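Ticket 266: Clear objects lost by wrist camera during gripper comparison

Product: Hikari wrist camera, with Mockus parallel gripper
Site: Stakerstead test cell, bench 2
Category: Perception / grasp planning
Priority: Normal
Status: Closed, workaround supplied
Opened: May

Summary of the issue

The Stakerstead site is comparing the Mockus gripper with the Akondale gripper for handling clear labware and drinking vessels. The same wrist camera is used for both. With the Mockus gripper fitted, the grasp planner reports "no candidate" for clear items on the bench mat, or proposes a grasp on a mat line beside the item. Opaque items on the same bench are found without difficulty. The site asks whether the fault lies with the gripper, the camera or the controller, as the comparison cannot be scored until this is settled.

Information supplied by the site

The controller software was left unchanged between the two grippers. The hand-eye calibration was carried over from the Akondale trial and was not repeated. Camera exposure was set to automatic. The planner's finger mask, which tells the software which part of the view belongs to the gripper itself, was also carried over.

Log of actions

Entry 1. Request for sample views

Support asked for wrist views saved at the moment the planner returned its result. The first view supplied has the test tube rack to the left and the fingers at the lower right, with a curved sheet of clear plastic standing beside them. The mat lines are bent where they are seen through the plastic. The depth estimate relies on matching these lines, and in this area the planner had returned a surface lying well behind the plastic. The mat also has a gentle ripple near its middle. Support advised the site to flatten the mat before any further measurements.

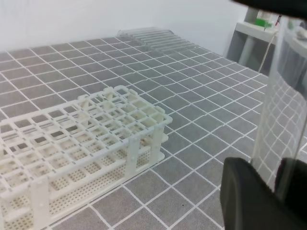

Entry 2. Finger mask check

Support compared the stored mask with the fingers as they appear in the camera view. The mask had been drawn for the Akondale fingers, which are narrower. With the Mockus fingers fitted, a strip along the rounded upper edge fell outside the mask and was treated as part of the work area. The planner therefore rejected a number of valid grasps as collisions. The site drew a new mask using the setup page of the controller and restarted the planner service. False collision reports stopped after the restart. The "no candidate" result for clear items remained.

Entry 3. Calibration check

The site repeated the hand-eye calibration with the Mockus gripper fitted. The earlier calibration was off by around 7 millimeters at the fingertips. This explains the grasps placed beside the item, but not the items that were missed altogether. Support asked for a further test with a glass tube laid flat on the open mat, away from the rack, so that no other object would compete for the planner's attention.

Entry 4. Tube test

The tube was reported as missed with automatic exposure. The saved view confirms that the outline is very faint against the gray, with a small highlight at the lower end and slight shifts in the mat lines where they pass beneath the glass. The white rack in the upper left is found by the planner in the same view. Support recommended fixed exposure, set to a value of 2000 in the camera menu, and the "edge pair" detection option in place of "surface". The site was also asked to wipe the mat between runs - small specks can be taken for features at close range. 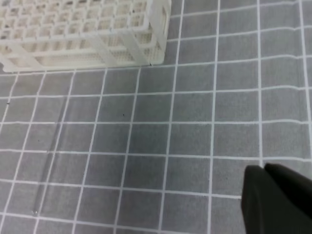 Does the camera need to be replaced with a different model in order to detect clear glass?

Replacement is not required for this application. The Hikari camera can supply enough edge detail for clear items when exposure is fixed and the detection option is set as described in Entry 4. A different model should be considered only if clear items must be found among other clear items, a case the present software does not support.

Entry 5. Results after the change of settings

The site repeated the tube test with the new settings and reported that a candidate was returned on every run. The proposed grasp was across the tube, as expected. Support notes that fixed exposure must be set again whenever the bench lighting is altered. The value is stored with the camera profile and not with the gripper profile, so it will carry over when the Akondale gripper is refitted.

Entry 6. Follow-up on drinking vessels

The site asked whether reflections from nearby metal items would affect the result for a clear cup. Support requested a view that included both. The edge pair option limits its search to the mat area defined in the controller, so items standing on the raised white ledge behind are ignored. The site was advised to draw the mat area so that it stops short of the ledge, and to leave out the two small dark slots along the front of the ledge, as these produce strong edges of their own.

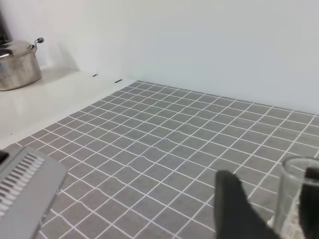
Wrist view, Mockus fingers with clear glass cup at right; metal pot on the ledge.

Resolution

The fault was not in the gripper. Three settings carried over from the earlier trial were responsible: the finger mask, the hand-eye calibration and automatic exposure. Scores recorded with the Mockus gripper before the new mask was drawn should be discarded. Scores recorded with the Akondale gripper may be kept for opaque items, but clear items must be run again with the new exposure and detection settings before the two grippers are compared.

The request to store a separate finger mask for each gripper profile has been passed to the controller team and is tracked apart from this ticket. Until that change is released, the mask must be loaded by hand after each gripper change.

Ticket closed at the request of the site.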